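What an Open Day Ought to Show

The open day at the Flemside workshop, held on Sun 2 December, was well attended and well run. Visitors were received at the door, given a badge and a cup of tea, and taken through the building in parties small enough for everyone to hear the guide. I write as a member of the Stivton Skills Forum, which was invited to send observers. The views below are my own and do not bind the Forum.

My argument is a simple one. Public demonstrations of robots are too often arranged as performances, and the public would be better served by something closer to an ordinary working session. Flemside went some distance in that direction. It could go further, and I hope that others who open their doors in the coming year will do the same.

The day was divided between two kinds of event. In the main hall there was a timed demonstration, repeated on the hour, in which an arm sorted parts into trays while a member of staff spoke over a loudspeaker. It was smooth and brisk, and it was applauded. Upstairs, in the laboratory proper, visitors could stand behind a line on the floor and watch staff set tasks for the machines. There was no loudspeaker and no timetable. Several people in my party looked in, saw that nothing dramatic was taking place, and went back down to the hall. I stayed for most of the afternoon, and I learned a good deal more there than I had below.

The laboratory was concerned that day with the handling of cable. Mr Babar Awan, who was in charge of the room, explained that rigid parts of a known shape present few difficulties to a modern arm, provided that they arrive where they are expected. A cable does not keep its shape. Each time it is put down it lies differently, and a gripper that closes in the right place on one attempt may close on nothing at the next. His team records each attempt, including those that fail, and the records are used to train the software they call Kourkoulas. By his account the team had logged 3,000 attempts since March, a figure he gave without any sign of pride. He seemed to regard it as a beginning.
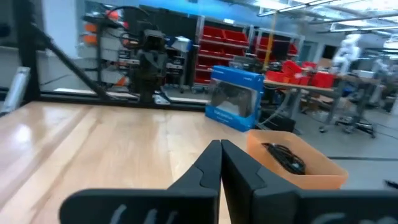
The gripper over the tabletop in the upstairs laboratory, with coiled cable in the orange bin to the right.

I watched a number of these attempts. Some succeeded and some did not. In one case the arm lifted a loop of cable a short way and let it slip, and the operator made a note, put the cable back and began again. A boy standing beside me asked why the machine could not see what it had done wrong. Mr Awan took the question seriously. He replied that the machine had pictures enough, and that what it lacked was a reliable way of telling which part of a tangle was holding the rest in place. It was the best answer I heard all day, and it would not have been given in the hall, where there was no pause in which to ask.

There are fair objections to showing the public work of this sort. The first is that it is slow. Families who have travelled some distance with young children cannot be expected to watch a gripper open and close for an hour. The second is that failure, seen without explanation, may mislead as badly as success. A visitor who sees a cable dropped may go home believing that the whole field is a waste of money, and a visitor of that opinion may well sit on a body that decides how money is spent. The organisers at Flemside were frank about this second worry when I raised it with them, and I do not think it should be brushed aside.

I would answer that the polished demonstration carries the greater risk. The sorting display in the hall used parts of one size, laid out in advance by hand. This was mentioned once, quickly, at the start of the talk. I spoke afterwards to a man who manages a packing line in Stivton, and he had taken from the display that an arm of that type could be placed on his line in the spring and left to get on with it. His staff had drawn the same lesson, and two of them had asked him on the stairs whether their jobs were safe. A display that leaves an employer too hopeful and his workers too fearful has not informed either of them — and both will act on what they think they saw.

The matter is of more than passing interest to this district. A good part of our employment lies in warehousing, light assembly and food production. The bakery firm of Oven, which sent a party of its own to the open day, has been open about its wish to automate the loading of trays. Decisions of this kind will be made by managers, discussed by unions and felt by households. Those who make them need a sound sense of what the machines can do on an average afternoon, with materials that have not been prepared for them.

I would therefore offer the following to those planning similar events. Let the timed display remain, as it draws people in and gives the day some shape, but let the speaker state clearly what has been arranged beforehand and what would happen if it had not been. Give the working laboratory a proper place in the programme, with a guide on hand and seating for those who wish to stay. Put up a plain board showing the number of attempts made that day and the number that succeeded, and keep it up to date whichever way the figures run. Allow time for questions while the machines are at work, when the visitor still has the thing in front of him.

None of this would be costly. The laboratory at Flemside has room behind the line for a short row of chairs, and its staff were plainly willing to talk. The main hall seated 90 at each showing and was full for most of them, so there is no shortage of public interest to be shared between the floors.

I should add a word on the staff themselves. Visitors are inclined to suppose that such work is done by the machines, and that the people in the room are there to admire it. What I saw was patient and rather repetitive labour by technicians who set out the materials, watched closely, wrote things down and set them out again. The skill lies in noticing why an attempt went wrong. Our local colleges do not at present teach it, and the Forum has asked that it be considered when the technical courses are next reviewed. Mr Awan has agreed to receive two teachers from the district for a day in the laboratory before then, and the Forum will write to the colleges in due course to invite names.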